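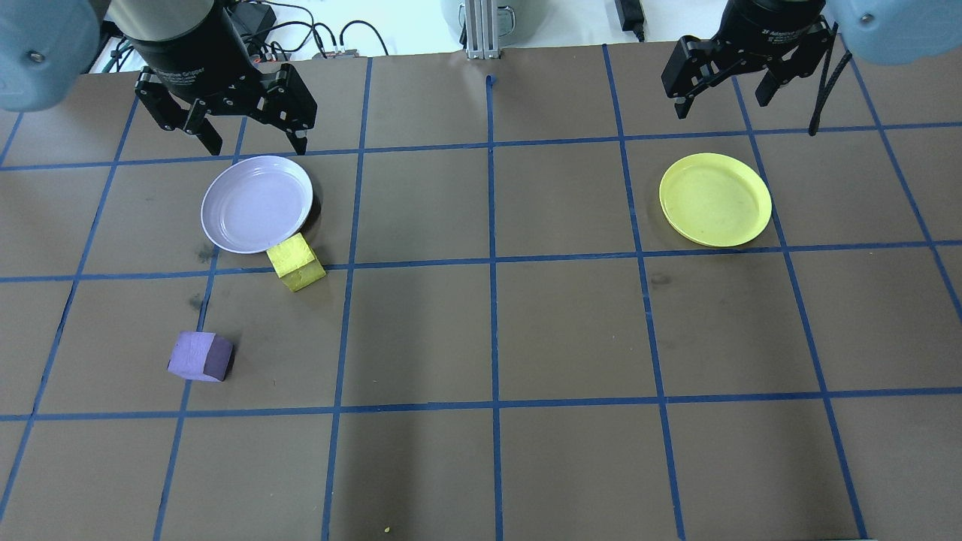 In September our rules for the table became two printed pages. Before that they were one page, and before that they were only things that Nosipho told me when I did something wrong. I want to write down which rules we kept and which ones we threw away, because two people wrote to me after my last post and asked how we keep our recordings similar from one day to another. The answer is that we have rules, and we follow most of them.

For those who are new on this blog: I work in a small team at Folent. We teach two robot arms to do table tasks, such as picking up a foam block and putting it on a plate of the same color. A person guides the arms, we record it, and later a model learns from the recordings. I am responsible for the quality of the recordings. It is a bigger word than the job.

The tape

The first rule is older than me. The table is divided with blue masking tape, and every object has its starting square before we begin. The squares are called by letter and number, as in chess, and the letters start on the left side when you stand at the long free side of the table. I write this last part in so many words because for two weeks Niall Ritchie and I were reading the letters from opposite sides. We found it only when I compared his notes with mine. Nineteen recordings had the plate in the wrong square on paper. The recordings themselves were good, but we had to look at every one of them and correct the notes by hand.

So now the rule says where you stand. I recommend to everybody who has any kind of grid to write where you stand.

The tape itself also has a rule. If a piece lifts at the end, we do not press it back with a finger and continue. We stop and replace the whole line, from one edge to the other edge, and we use a long ruler. Lerato Engelbrecht was against this at first and said it is a waste of tape. I understand her. But short repairs make a line which is thicker in one place, and after a month you have a line with many thick places, and a light block can catch on them when the gripper pushes it. She changed her mind after she had to peel one of these lines off.

We do not try to make the squares perfect. I measured them in my first week and was quite disappointed, and Nosipho Pillay asked me what I would do with a perfect square. I had no answer. The squares are there so that a person can say where a thing is. For exact positions we have other methods.

Where objects may start

Our second rule changed the most. In the first version, objects had to start in the middle of the square, straight. It looked very nice. Then we tested the model and it was good with blocks in the middle of the square and bad with blocks everywhere else, which any person with more experience would have told us.

The present rule has three parts, and I copy it here as it is on the wall:

Plates start inside a square and do not touch tape.
Blocks may start anywhere in the marked squares, at any angle, also on top of a tape line, also touching a plate.
A block does not start on a plate unless the task card says so.

The second part is difficult for tidy people. I am a tidy person. When I put down a yellow block and it lies crooked on the line, against the wrong plate, my hand wants to correct it. Now there is a small sentence under this rule: "Do not correct it." Thandeka Mnguni wrote it with a pen and at the next printing it became official.

We also tried a list of random positions, made by a computer, where you read a square and an angle from the screen and place the block like this. It was the most correct method and everybody hated it. It took a long time for each reset, and people began to make mistakes in reading. We use the list now only for the test sessions, 50 positions, always the same ones. For the normal recordings we let people drop the block from a small height and we accept where it stops.
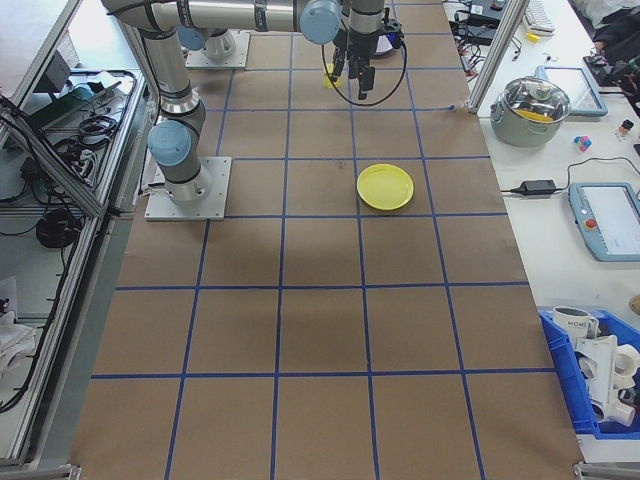 The table with the yellow plate in its square. The side table with the teach pendant is on the right.

The pendant

The rules about safety are on a separate page, and this page is not open for discussion in the way the other one is. I will mention only the parts which are ours and which do not come from the manual of the arms. Please do not use them as a replacement for your own manual and your own risk assessment!

The teach pendant stays on the white side table, with the stop button free. Nothing may lie on top of it. Nobody carries it to the other side of the room to show something to a colleague. Before the first recording of the day, the person who guides the arms touches the stop button with the hand without looking, and only then we start. It is a test of the person and of the place. We test the button itself also, in the morning, and we write it in the book.

Hands are not over the table when the arms are enabled. For every reset we pause the arms, the person who will reset says "paused" and the other one repeats it. In the beginning I felt a little foolish saying one word so many times in a day. Palesa Msimang worked before at Badton, in a real production hall with big machines behind fences, and she did not feel foolish at all. She was the one who insisted that the second person must repeat the word. With only one voice, she told us, you hear what you expect to hear.

The cables are the weakest part of our page. We have many of them, behind the arms and on the shelf and on the side table, and the rule only says "Cables at the gripper must hang so that they do not touch the table during the task." This is a result and it gives no method. People ask me how they must fix them, and I say, look how it is now and keep it so. I know this is not a good rule. If you have a better text, write to me, please.

What we throw away

The last group of rules is about which recordings we delete. Here I had the longest arguments with Nosipho, and I lost most of them, and she was right in perhaps half.

I wanted to delete every recording in which the block falls. She wanted to keep those where the person picks it up again with the gripper and finishes the task. We now keep them, with a mark in the notes. We delete if a hand comes over the table before the recording ends, if an object starts against the rules, if one camera stops, or if the person who guides the arms says "delete" in the first minute after finishing, without giving a reason. This last one was the idea of Niall. I was afraid people would use it too much, but it is used maybe once in a session.

Stains and small crumbs of foam are allowed. There was a time when I cleaned the table between all recordings, and then came a day when I was ill and nobody cleaned it, and the model trained on my clean table was confused by some dark spot. Since then, the rule is that we brush the table in the morning and leave it in peace until the evening. The surface is changed when it is damaged and we write the date of the change.

From the last series we have 1,088 recordings, and 1,022 of them remained after the check. I was content with this. In the series before, we did not write down the reason for deleting, so I cannot compare and I cannot say that the rules made it better. It is possible that we only had more practice. Writing the reason is now a rule too, one word is enough.

How we change a rule

Anybody can propose a change, on paper, on the wall next to the rule. It stays there for a week. We never change a rule in the middle of a series, even if it is a stupid rule and all of us know it. This was hard with the position rule, when we had to finish the series with straight blocks in the middle of squares. Lerato made a cross for each one on the edge of her notebook, like a prisoner.

For the model Punier, which will be trained next, we need a page of rules for objects with lids, and there I have almost nothing. Does the lid count as a separate object? If it starts beside its pot, must both be in the same square? Thandeka says yes to the first and no to the second. I will try both on Saturday, when the room is quiet, and put my proposal on the wall after.

Related posts
Two people, one word: pausing the arms
How I name my files (and how I named them before)
A visit to the Kruger workshop
Foam blocks, which ones keep their shape
Notes on guiding two arms when you are left-handed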